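Shop Notes: What's New, What's Back, What's Gone

February 9, 2024

The winter order has been unpacked and most of it is on the shelves now. If you reserved something before the holidays you should already have an email. If you don't, check your spam folder first and then write to us.

Back in stock

The Wendt bath towels are back in all the colors except rust. The mill stopped dyeing rust in October and has no plan to start again. We have a few rust hand towels left at the Muvura Street store, and those will not be listed online. The bath sheet, the larger size, is new for us. It takes longer to dry than the regular towel, so think about that if your bathroom has no window.

Ratero candles are back too, in fig and in cedar. The wax is the same as before. The jars are slightly shorter and wider, which means the old lids do not fit. We will swap an old lid for a new one at the counter if you bring it in.

Gifts under $8

Several people asked for a list of small things that mail easily. These all fit in a padded envelope:

Kultotora hand balm, the travel tin. Unscented or orange. The orange one is stronger than you expect when you first open it.

Cotton bookmark with a stitched edge. Good for a teacher or a book club.

Soap sampler, 2 bars. The bars are wrapped separately, so you can split the pack.

Letter set with plain envelopes. The paper takes fountain pen ink well enough, though a broad nib will show through on the back.
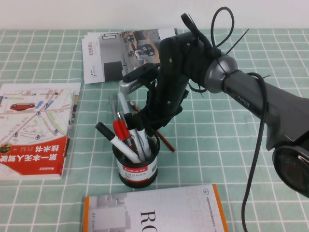
Shipping changes

The carrier raised its rates at the start of the year. We have kept the flat rate for small parcels the same and raised the one for large parcels. Anything with a ceramic piece in it now ships as a large parcel — we had too many broken mugs in the small boxes. You can still choose store pickup at no charge, and pickup orders are held for two weeks.

Returns have not changed. Send it back unused within a month and we refund the item but not the postage. Candles that have been lit and soap that has been opened can't come back.

The customer survey

We sent the fall survey to 2,450 addresses and got 315 replies. Thank you to everyone who filled it in. The most common request was for longer hours on weekday evenings, and we are trying that on Thursdays through the end of March. The second was for refills. We now have refills for the Kultotora hand soap in both scents, sold by weight from the back counter. Bring any clean bottle with a lid.

A few of you asked for gift wrap to be an option at online checkout. It is there now, under the delivery address. Kraft paper and cotton string, one style only. If you want a note inside, type it in the box next to it and we will copy it out by hand.

The next newsletter goes out when the spring linens arrive.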